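Onero open house, November 2024

The Onero building sits at the far end of the Sarmiento business park, past the tire shop. I got there a little after the doors opened and parking was already tight. Entry was free but you had to pick up a paper badge at the desk, and the line for badges was slower than anything else all day.

The ground floor is one long hall of 2,000 square feet. Most of it had been given over to Trosta, who make storage shelving and had put up a full wall of it with sample bins. The shelves were solid and the bins slid well. I asked about prices and was told the smallest set starts at 40 dollars, without the bins. There was a stack of brochures but no order forms, so anyone who wanted to buy had to write down an email address and wait.

Kivico had the room next door, with label printers and desk supplies. I spent less time there. The printers were loud, and two of the three I wanted to try had a line of kids in front of them. I did come away with a roll of sample labels – they stick well to plastic, not so well to cardboard.

Upstairs was the part I had come for, the tidying room. The tables are covered in blue carpet, which keeps small things from sliding, and what gets put out on them is the stuff that piles up on any shared desk: drink cans, snack boxes, notepads, bits of paper packaging.

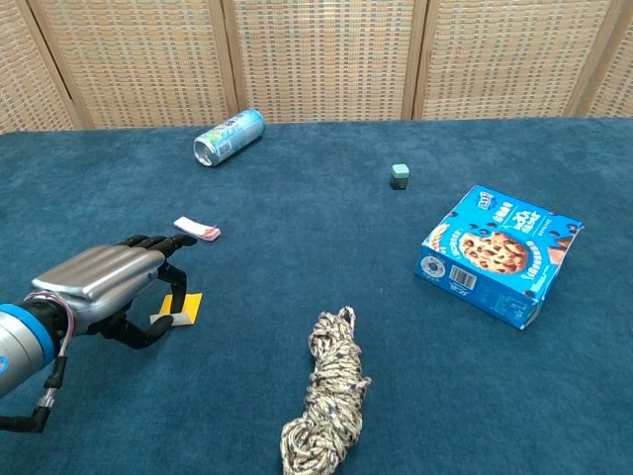
On the blue carpet upstairs: a cookie box, a can on its side, a yellow sticky-note pad and a small pink-and-white packet.

The cookie box has Chinese lettering around a big picture of a chocolate chip cookie, and its corners are a little dented. I liked that they used ordinary packaging with some wear on it. Most displays of this kind use clean white blocks, and a desk at work never looks like that.

Coffee was in the back stairwell, 2 dollars a cup, cash only. It was fine. The sandwiches were gone by noon.

Practical notes for anyone going next time: the elevator is at the rear of the hall and is not marked. The upstairs room gets warm, so leave your coat in the car. Parking behind the building is for staff, but there is more space across the road. Onero plans another open house in June, same building, with longer hours.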